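Llevamos tiempo queriendo montar un robot de dos brazos en el taller compartido de Rirach, y antes de apretar un solo tornillo decidimos hacerlo todo en simulación. ¡Qué buena decisión! Esta guía cuenta cómo preparar la cocina virtual y practicar el acercamiento de las pinzas, con el simulador que usamos en casa y en el taller, al que llamamos Presetti.

*18 de febrero de 2018*

## Lo que hace falta

- Un ordenador con tarjeta gráfica dedicada. El mío es viejito y aguanta bien si cierro el navegador.
- Presetti instalado y el paquete de habitaciones **Pisa**, que trae la cocina con isla de piedra.
- Dos mandos, uno por brazo. Con teclado también se puede, pero se pierde media gracia.
- Unos 2550 MB libres en disco para las texturas y las grabaciones.

## Paso 1 - Cargar la habitación

Abre el paquete Pisa y elige la cocina. Deja las luces como vienen y no toques todavía la posición de los muebles. Si la isla aparece hundida en el suelo, revisa las unidades: el archivo de la habitación está en milímetros y el del robot en metros, así que hay que dividir entre 1000. A mí me pasó la primera vez y el robot parecía un juguete al lado de la nevera.

## Paso 2 - Colocar el robot

Pon la base junto a la isla, mirando hacia la encimera en diagonal. Conviene dejar sitio a la derecha para que el segundo brazo tenga dónde esperar sin rozar la piedra. Guarda esta postura con el nombre `inicio`, que vas a volver a ella muchísimas veces.

Después activa los límites de las articulaciones. En la simulación un codo puede atravesar la encimera tan tranquilo si las colisiones están apagadas, y luego en el taller eso se traduce en un golpe feo.

## Paso 3 - Configurar las vistas

Yo trabajo con dos tipos de vista: una general, detrás del cuerpo del robot, y otra pegada a la pinza. La general sirve para orientarse - la de la pinza, para los últimos centímetros. Asigna el cambio de vista a un botón que alcances sin soltar el mando.

## Paso 4 - Acercar el brazo izquierdo

1. Vuelve a la postura `inicio`.
2. Levanta el antebrazo hasta que pase por encima del borde de la isla.
3. Avanza hacia los objetos del fondo con la velocidad al 5 %.
4. Mantén el brazo derecho fuera de la encimera, con la pinza abierta.
5. Cambia a la vista de pinza y comprueba la separación de los dedos.

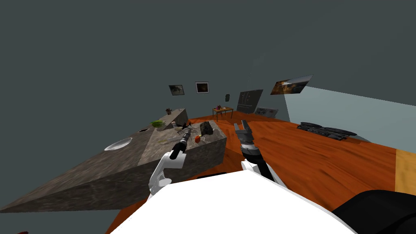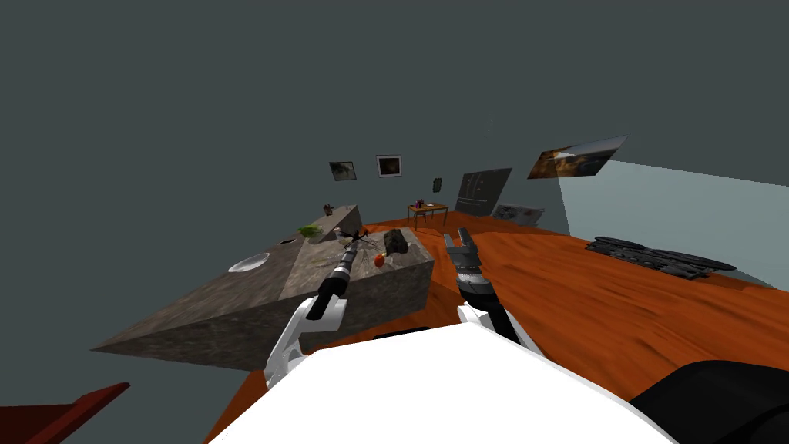
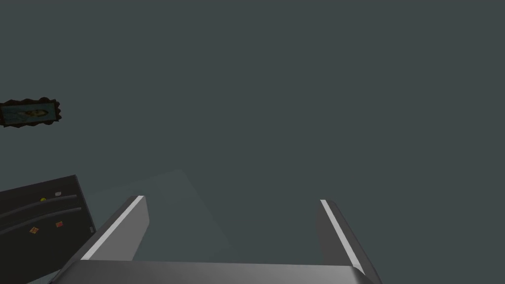 Las dos primeras son de la vista general, con el brazo izquierdo acercándose a la isla; la tercera es la de la pinza, abierta y sin nada entre los dedos.

## Paso 5 - Grabar y repetir

Pulsa grabar antes de mover nada y haz 3 repeticiones seguidas del mismo acercamiento. Al reproducirlas juntas se ve enseguida dónde dudas con el mando. Mis primeras trayectorias parecían garabatos, ¡pero se mejora rapidísimo!

Si el brazo tiembla al llegar, baja la ganancia del codo antes de tocar la de la muñeca. Y si se queda corto, acerca un poco la base y guarda otra vez `inicio`.

Para la estructura real vamos a seguir los planos Baldursdóttir, con algún cambio en los soportes de los hombros. Las piezas las cortaremos en abril, y ya tengo el banco medio despejado para empezar.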